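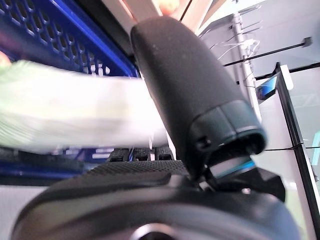
Sesness produce corner – progress to Thursday, April 27, 2023

The tiered stand is in use, and the budget is 71 percent spent. I'm not convinced the layout earns it. Pumpkins get the best spot on the upper crate, while the potatoes sit low down where shoppers have to look for them. 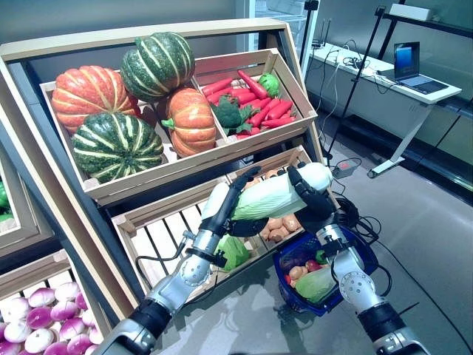 Napa cabbage at the lower tier, carrots and pumpkins above.

Inmaculada Pacheco wants 2 more stands from Golob. I would hold off – the March sales figures don't yet support it.

Sioned Gronow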